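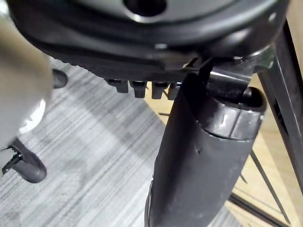
Prakash Sundaram wrote in after the last issue to say that the wrist fault had been sitting in the open for weeks, that two people on his shift had felt the arm lean on things it was only meant to touch, and that he would like the newsletter to print what happened in full instead of the single line it got in September. He has a point, and the full account follows.

Last updated: February 2021
Reading time: 7 minutes

Under-seat work at Rudcombe: the contact fault and what we changed

Most of you know the chair line at Rudcombe as the place where the arm goes under things. The job is inspection and light handling of office chairs that come back for refurbishment. The arm reaches below the seat, looks at the post, the collar and the bracket, and on some models it takes hold of a part and tests it for play. It is slow work in a tight space. A seat shell hangs low, the post takes up the middle, and there are thin rods and levers on most models that stick out where you would not choose to put them.

The fault came up during a run of 152 chairs. On chair 41 the arm moved in toward the post, touched it, and kept pushing. The chair rolled on its casters until it met the fixture stop, and the arm went on pressing with the chair held there. The operator hit the stop button. The arm halted as it should. Nobody was hurt, the post had a scrape on it, and one finger of the gripper was bent enough that it no longer closed square.

The controller log showed no fault at all. As far as the software was concerned, the arm had moved to its target and had not met anything on the way.

What the force sensor was doing

The force sensor sits between the wrist and the gripper. It is supposed to read zero when the gripper is hanging free, and to do that it has to be told how much the gripper weighs. We zero it at the start of each shift with the gripper pointed straight down.

Under a chair, the gripper is almost never pointed straight down. It is tipped over, and often rolled to one side as well. When the tool turns, its weight pulls on the sensor in a new direction, and the controller subtracts that pull using the tool weight and balance point it has on file. The values on file were for the old gripper. The new fingers went on in September, and they are longer and heavier. The change was made in the drawing and in the parts list. It was not made in the controller.

So with the gripper tipped over, the sensor carried an error that changed with the angle. In some poses the arm thought it was being pushed when it was hanging in free air. Those showed up as false stops, and we had plenty of them. In other poses the error went the opposite way and hid a real contact. Chair 41 was one of those.

Why the false stops made it worse

The part of this that Prakash was most unhappy about is the part we would most like people to read.

The false stops were annoying. The arm would go under a seat, halt with nothing near it, and wait for someone to clear it. During one bad stretch the line spent more time stopped than moving. The contact limit was raised to get through the batch. It was raised again the following week. Both changes were written down in the shift book, with initials, and neither was passed to anyone outside the shift.

Raising the limit did cut the false stops. It also meant that in the poses where the error was hiding contact, the arm now had to push a good deal harder before anything tripped. The two problems had the same cause, and the fix for the first one fed the second.

Hui-mei Leung went back through the shift book and matched the stops against the arm poses in the log. The false stops were bunched at the same few wrist angles. Once they were plotted that way it took her less than an hour to find the wrong tool values. The data had been there the whole time, but the shift book is on paper and the pose log is on the server, and until then they had not been put side by side.

The camera did not help

Several people have asked why the wrist camera did not catch it. The camera is used to find the post and the collar and to line up the approach. It is not used to judge contact, and under a seat it would be a poor choice for that job. The parts are black, the shell above them is black, and the light comes in from one side. Metal brackets throw glare. The gripper itself is so close to the lens that it goes soft, and the fingertip is exactly the thing you would need to see sharply.

Thin parts are a separate trouble. A height lever or a tension rod can look like an edge of something else, and the planner sometimes treats it as if it were not there. We have had the gripper brush a rod on the way out on more than one model. That did not cause the event on chair 41, but it turned up in the review and it is on the list.

What has changed

The tool values are now correct, and they have been checked with the wrist in a set of tipped and rolled poses as well as straight down. The check takes a few minutes. It is done at the start of a shift and after any change to the gripper, including a change of finger pads.

The contact limit is back to its original value. It is locked, and shift staff cannot change it. If the false stops come back, the line stops and Hui-mei's group gets a call.

Approach speed under the seat has been cut to 60 percent of what it was. This costs time on every chair and there have been complaints. It will stay where it is until the next review.

The controller now compares the position of the arm with the effort in the joints as well as reading the wrist sensor. If the joints are working harder than they should for that pose, the arm stops even when the sensor says all is well. We ran this on the test stand at Skirnusthorpe for 1,000 approaches before it went onto the line. It gave a few stops that we could not explain at first, and those were traced to a stiff cable in the wrist. The cable has been replaced at both sites.

Chairs are now clamped at the base before the arm goes under. Before, they stood against a stop and were free to roll away from it. A rolling chair gives way when it is touched, so the early part of the contact is very soft and the sensor sees little of it. With the base held, a light touch reads as a light touch right away.

Still open

The thin rod problem has no good answer yet. Arnia has suggested a keep-out zone for each chair model, drawn by hand. It would work, but we see a lot of models and the levers are not always left in the same position. Vasseur would rather have the arm make a slow sideways probe before each approach — that would handle any model, at the price of more time under the seat. Both will be tried at Skirnusthorpe, and the results will go in a later issue.

The bent gripper finger has been kept. If you are training new operators and want to show them what a missed contact does, ask Hui-mei for it and sign it out.

The shift book stays on paper for now. Entries that concern a limit, a stop or a change of tool are to be copied into the server log before the shift ends. If you are the one making the entry, you are the one who copies it.

A reminder on stopping the arm

Any operator may stop the arm at any time. You do not need a fault on the screen. If the arm is leaning on something, if a chair moves when it should not, or if the motors sound strained, press the stop and leave the arm where it is. Do not jog it clear by hand control until someone has looked at the pose and written it down. On chair 41 the arm was backed off right after the stop, and we lost the chance to read the sensor while it was still in contact. The operator followed the instructions as they stood then. The instructions have been rewritten, and the new sheet is posted at each cell.

Prakash asked that reports like his get an answer within the week, even if the answer is only that someone has read it. That has been agreed. Send them to the line inbox with the chair number and, if you have it, the time of the stop.

Contact: the Rudcombe line desk | © Rudcombe newsletter | Back to top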